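Turnton Public Library to Extend Evening Hours at Cornora Branch

Wednesday, August 21, 2019

The Turnton Public Library will keep its Cornora branch open until 9 p.m. on weeknights starting in October, the library announced this week. The branch now closes at 6 p.m.
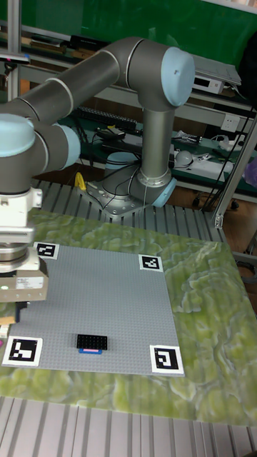 Aurel Stoica
Staff Writer, Community News

The change follows a survey sent to cardholders in the spring. Over 3900 residents replied, and later closing times were the most common request. Many of those who wrote in work day shifts in Arrieta and said they could not reach the branch before it closed.

Under the new schedule, the reading room, the children's area and the public computers will all be available through the evening. The reference desk will be staffed until 8 p.m. Saturday hours will not change, and the branch will remain closed on Sundays.

The library has set aside funds for two new part-time positions. Applications are open to all county residents and must be received within 30 days of this notice. Forms may be picked up at the front desk of any branch.

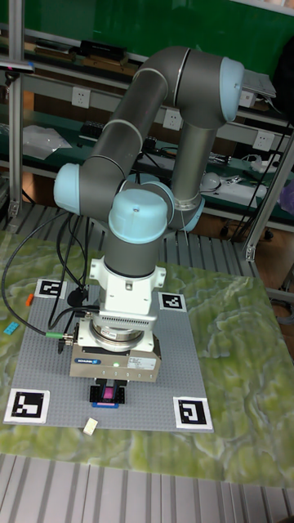

LOCAL SERVICES

Parking behind the building will also be extended to match the new hours. The side entrance on Huturo Street will be locked at 6 p.m. as before, and evening visitors are asked to use the main doors.

Bus riders may take Route 32, which stops across from the branch. The last bus toward Arrieta leaves at 9:20 p.m. on weeknights - residents are advised to check the posted timetable, as holiday service is different.

The library will review evening attendance in the spring and decide then whether the longer hours should be offered at its other branches. Comments may be left in writing at the Cornora front desk.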